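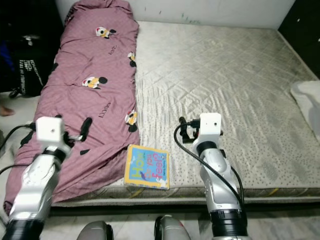 Do you need to take everything off a bed before changing it over?
It helps. A bare mattress can be aired, brushed down and turned, and a clean sheet goes on flatter when there is nothing in the way.

Children's room, upstairs at Destow

Changeover day in the small bedroom, 13 August 2024. The bedding is stripped once the last guests have gone, and the mattress is left uncovered until the afternoon. The pink blanket with the cartoon animal faces stays in this room all year. So does the square picture book with the yellow-orange border, which lives on the shelf by the door when nobody is reading it.

The mattress has a quilted top in pale grey and beige, and a patterned band along the front side with piping. We brush along the piping first – dust collects there – and then do the top from the wall towards the front.

Blankets are folded lengthways into a strip, then in half and in half again, and go in the chest until the bed is made. Kuo-hua Lau does the sheets and Assunta Bianchini checks the room before the keys go out.

The bed will be made up with white cotton sheets and one pillow. A second pillow is in the landing cupboard, along with the winter duvet, which comes out in November. Please ask if you would like it sooner.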